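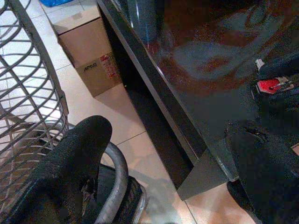
Wrist camera view from the Remance gripper, with a glossy black tabletop at right.

The Stiltberg group says its policy succeeds in 91 percent of trials in homes it has never seen. I have read the report twice and I still don't know what "never seen" means. Kohei Arai, the lead author, counts a home as new if no training run was recorded there. Fine, but all 44 test runs took place in 2 apartments, and the objects were ones the policy had trained on.

My bigger worry is the wrist camera. Look at how much of that view goes to the fingers, and at the reflections on the black surface. A method that copes with this deserves a proper test – shiny furniture scored apart from dull, failures listed one by one. The report gives a single average.

Valentyna Stasiv at Skultmont asked for the failed runs in July and got five clips, picked by the authors. I would like to see the rest before anyone builds on that number.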